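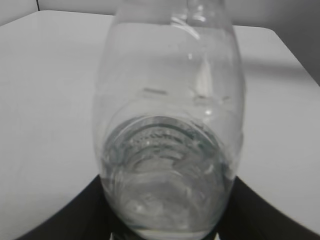 A plastic drinks bottle has a fairly dull life, as lives go. It is filled, drunk from, sat on in a school bag and then forgotten under a car seat until January. All the same, a lot of thinking went into it, and most of that thinking is in places you never look, such as underneath. The clear bottle at the top of the page has rings and ridges moulded into its base, one inside another, like ripples in a pond that somebody told to stay put. Thin plastic is floppy. Thin plastic with folds and ridges in it is much less floppy, so the bottle can stand up straight without needing walls as thick as a bucket's.

You can try the same trick with paper. Stand a flat sheet on its edge and it falls over at once. Fold it back and forth like a fan, stand it up again, and it will hold itself up and look rather pleased about it. The paper hasn't got any thicker. It has only been bent in useful places.

Where bottles come from

Most clear drinks bottles are made from a plastic called PET. The full name is polyethylene terephthalate, which you may learn if you want to annoy people at dinner. A bottle begins as something like a chunky test tube, with the screw thread for the cap already on it. It is warmed until it goes soft, put inside a metal mould and stretched, and then air is blown in very hard. The soft plastic swells out until it hits the mould and takes on its shape, ridges and all. It's a bit like blowing up a balloon inside a shoebox, except that the balloon stays box-shaped afterwards.
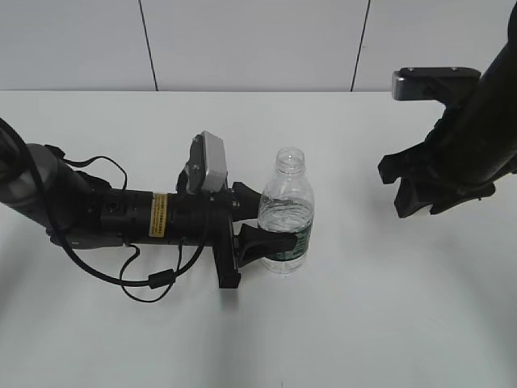 The thread is left alone during all this puffing. It has to match the cap exactly, and a cap that nearly fits is a cap that waters your homework. If you run a finger around the neck of a bottle you can feel the thread, a little raised path that winds round the outside. Turning the cap makes it climb down the path, squeezing it tighter against the rim as it goes.

Water is heavier than it looks

A full bottle is nearly all water, as far as your arm is concerned. Water comes in at one gram for every millilitre, so 700 millilitres of it weighs 700 grams. The bottle itself adds only a little. When I was at school in Leridell I carried two full ones up the hill every morning and drank almost none of it, so I was really just taking the water for a walk.

The amount of water also changes how easily a bottle tips over. Everything has a balance point, called its centre of gravity, and the lower it is, the steadier the thing will be. An empty bottle has its balance point somewhere near the middle and is so light that a sneeze can finish it. Put a few centimetres of water in the bottom and the balance point drops. Fill it to the top and the balance point goes up again, but by then the bottle is heavy enough to take some shoving. 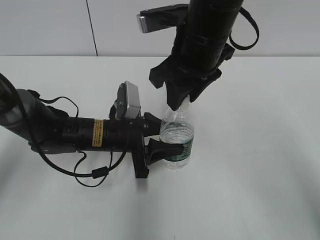 Why shouldn't you fill a bottle right to the top before you freeze it?

Water takes up more room when it turns to ice, around 9 per cent more. If there is no spare space inside, the ice makes some, usually by bulging or splitting the bottle, and you find out when it melts over the peas.

Squashing, and what comes after

An empty bottle with its cap on is surprisingly hard to crush. The air inside has nowhere to go, so it pushes back. Take the cap off and the air leaves in a hurry, and the bottle crumples with a noise that will make a nearby grown-up say your name.
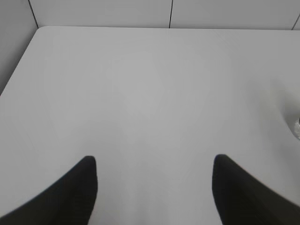

PET can be recycled. It is sorted, washed, chopped into flakes and melted, and then it may become another bottle, or a carpet, or the fluffy stuffing in a coat. Tip out whatever is left inside before it goes in the bin. Some places like the cap screwed back on and some don't, so look at what your own council says. The label can usually stay where it is, although plenty of people peel it off anyway, in one long strip, when they ought to be doing their maths.

Mal-soon Kwon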